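Trallis Desk Mat, Large

The maker, Bolto, says this mat "ends wrist pain." We doubt it. It's a thick felt mat with a rubber back, and it does stop a keyboard from sliding.
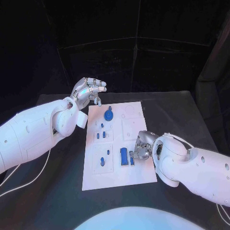

Liis Navickas: Mine curled at one corner by October. Is there a flatter version?

Only the one. Bolto rates it for 2,000 cleanings - a number we can't check, and neither can you. Use a damp cloth and skip the sprays.
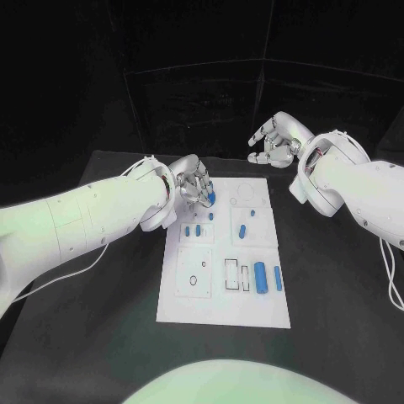

Trefor Ellis wrote to say that the gray fades near a window and the black doesn't.

We'd buy the black, then. Returns are open for 120 days, unused mats only.

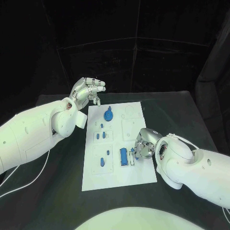
Does the 5-year warranty cover stains, one buyer asked. It doesn't. Seams only.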